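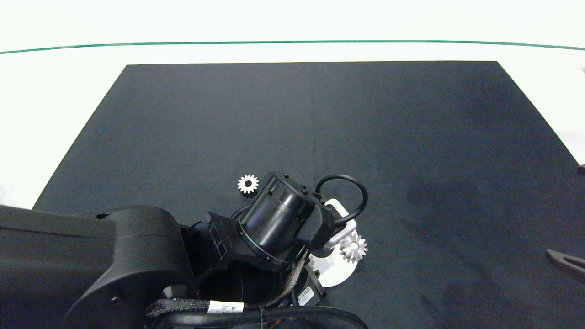
A dark gray mat on a white tabletop.

The desk that promised to fix your day

August 17, 2026
By the Home & Work desk

Print this story | E-mail this story

The clear-desk people are back, and this time they have a price list. Sollov, a Salem firm that used to sell filing cabinets, now sells "calm surfaces" - a tabletop, a mat and a 12-page booklet on what you may leave out overnight. The answer is two things. A phone is not one of them.

I wanted to know where the science was. The booklet says a bare desk makes for a sharper mind and leaves it there. When I asked for the study, I got a link to a survey of 1,000 customers, all of whom had already bought the desk. People who have paid for a thing tend to say they like it.

Zutix, a rival, goes further and charges a monthly fee for an app that reminds you to put your pens away. I tried it until the reminders piled up faster than the mail. My pens are still out. I also got my work done, much as I did before.

Mess can be a problem, of course. Anyone who has lost a tax form under a stack of catalogs knows it. But a drawer costs less than a program, and most of us already own one. Sollov plans a second booklet in November, on shelves. I'd wait for the library copy.

Related stories
Karkik chairs: Is your back any better?
Two planners, one wasted year
Who needs a label maker?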